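Call for participants: two-arm teleoperation, tabletop tasks
Skenar lab, Mendoza building, ground floor
Sessions run through June

We want people to drive a pair of robot arms by remote control and tell us where it goes wrong. No robotics background needed. A background in being hard to impress would help.

The claim we are testing is a common one: that anyone can sit down, take hold of the controls, show a robot a household task a few times, and leave it able to do that task alone. We have read a lot of papers that say this. Most of them used demonstrations recorded by the people who built the system, and those people had practiced for months. We would like to know what happens with everyone else, and we suspect the answer is less flattering.
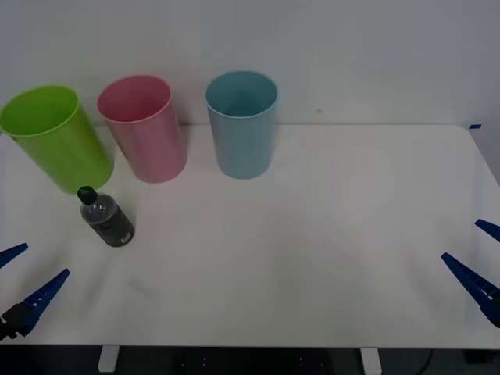 Workspace, Tododum study
Skenar

The objects are dull on purpose. You will work with plastic cups and a small water bottle on a white table, using two grippers with blue fingers, one for each hand. Picking up a cup sounds like nothing. Doing it through a gripper, with no feeling in your fingertips and a second arm to keep out of the way, is a different job, and some people hate it. You can stop whenever you like and still be paid for the visit.

What you would do

Come in for 2 visits of 2 hours each. The first is mostly practice. On the second you record demonstrations, which we save with Clirkenow, our logging software, including the bad ones. We already hold 422 recordings from our own staff and don't trust them much, for the reason given above.

After the second visit there is a short interview. Please don't be polite in it.

Who can take part

Adults with normal or corrected vision who can use both hands comfortably for the length of a visit. Left-handers are very welcome. If you have worked with teleoperated arms before, or play a lot of games with a controller, say so when you apply - it won't rule you out, but we group people by experience.

Pay

$19 an hour, paid at the end of each visit. There is no bonus for good demonstrations and no penalty for poor ones.

To apply

Use the form on the Tododum study page and tell us which mornings or evenings suit you. The consent sheet is linked there too. Read it before you sign up, especially the part on how long recordings are kept.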